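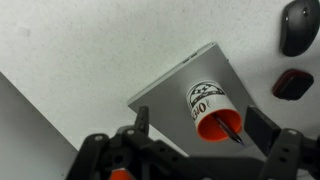

Kann ich das Notenarchiv auch ohne Internet im Proberaum nutzen?
Alle Stimmen, die vorher auf das Gerät geladen wurden, bleiben offline lesbar; nur neue Setlisten brauchen eine Verbindung.

4. Die erste Setliste anlegen

Jetzt kommt der Teil, auf den ich mich beim Schreiben am meisten gefreut habe! Rondari sortiert eure Stücke, transponiert sie und schickt jeder Stimme das richtige Blatt.

1. Öffnet »Repertoire« und tippt auf »Neue Setliste«.
2. Gebt einen Namen ein, höchstens 22 Zeichen. Umlaute gehen, Schrägstriche leider nicht.
3. Zieht die Stücke in die gewünschte Reihenfolge. Zugaben kommen unter den grauen Trennstrich, dann zählen sie nicht zur Gesamtdauer.
4. Stellt für jedes Stück Tonart und Tempo ein. Das Tempo reicht bis 276 Schläge pro Minute (für alle Polka-Kapellen da draußen).
5. Tippt auf »Verteilen«. Die Stimmen gehen an alle Mitglieder der Gruppe.

Hinweis: Eine Gruppe fasst bis zu 16 Personen. Größere Orchester legen pro Register eine eigene Gruppe an, siehe Abschnitt 6.

Achtung: Beim Transponieren werden handschriftliche Eintragungen nicht mitverschoben. Sichert sie vorher unter »Notizen > Kopie«, sonst stehen eure Atemzeichen im falschen Takt.

Wer mit dem Fußpedal blättert, koppelt es vor Schritt 5. Vunberg-Pedale werden sofort erkannt, beim Dallinetti muss man die linke Taste gedrückt halten, bis das Lämpchen blinkt.

Kommentare (3)

Buppha Khunthong
Tempo 276, unser Schlagzeuger ist begeistert. Gibt es die Trennlinie auch zwischen zwei Sets?

Boonsong Phromma
@Buppha ja, lange auf ein Stück drücken, dann »Pause einfügen«.

Somkiat Sukprasert
Bei mir fehlt »Kopie« im Notizmenü, Version 19. Muss ich erst updaten?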